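Desk

A desk is a piece of furniture with a flat work surface, used for writing, reading, drawing, and office tasks. It differs from a table mainly in its storage, which usually takes the form of drawers, shelves, or pigeonholes, and in being arranged for one or two users who sit on a fixed side. The word comes into English from Medieval Latin desca, a table to write on.

Construction

The basic parts of a desk are the top, the supporting frame, and the storage units. The top is the thickest single panel in most designs and carries the working load. In solid wood construction it is fastened with slotted brackets or buttons so that it can swell and shrink across the grain. Particleboard tops are faced on both sides to keep them from bowing, and exposed edges are banded to keep out moisture.
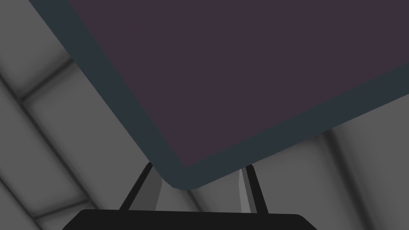
Supports fall into two groups. Leg-and-frame desks use four legs joined by rails below the top. Pedestal desks rest on one or two cabinets of drawers, with an open kneehole between or beside them. A modesty panel may close the back of the kneehole, and in many lighter designs it also acts as the main brace against side-to-side racking.

Drawers run on wooden runners or metal slides. Full-extension slides let the drawer clear the front edge of the top, and file drawers are commonly fitted with them. An interlock may be added to allow only one drawer to open at a time, which lowers the risk of tipping. The Folldale pattern, made at Drurnitz from the prewar period onward, used a single lock in the center drawer to release both pedestals through a linked bar.

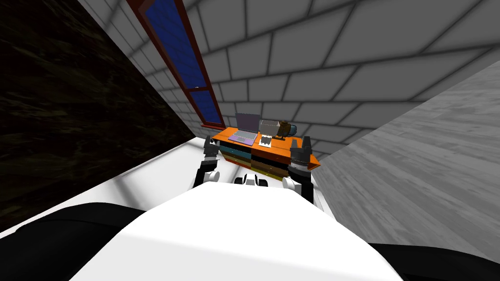 Dimensions

Fixed desks are built to a standard seated height, with the kneehole deep enough for the legs to extend. Width varies more than height or depth. The Stefanou clerk's desk, a common institutional model, measured 148 centimeters wide and was sold with either one or two pedestals. A later version was narrowed to fit older offices in Drorkholm, where 2,000 were installed in municipal buildings over a single contract.

Height-adjustable desks use a hand crank, a gas spring, or electric motors in the legs. Motorized models need a controller that keeps the legs level with each other as the load shifts. Cable slack has to be allowed for the full travel of the top.

Placement

Desk placement is governed by daylight, access to power, and clearance for the chair. A desk set against a wall, as with the orange-topped one shown, leaves the rest of the floor open and can be served from a wall outlet without a floor cable. A laptop takes up little of the depth in such a position, while a separate monitor may stand too close to the user unless the top is deep or the screen is mounted on an arm. Freestanding placement gives access from both sides but normally requires a finished back panel.

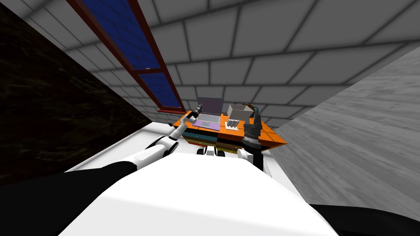

Surface finishes are chosen for wear resistance and low glare. High-gloss tops reflect ceiling lights toward the user and show scratches early. Strong colors, such as the orange of the desktop illustrated, are generally obtained with paint, stain, or a colored facing. Linoleum and leather have been used as inset writing surfaces, the former mostly in institutional furniture. Dark tops contrast sharply with white paper, and mid-tone finishes are often preferred for long periods of reading.

See also
Rolltop desk
Secretary desk
Standing desk
Workbench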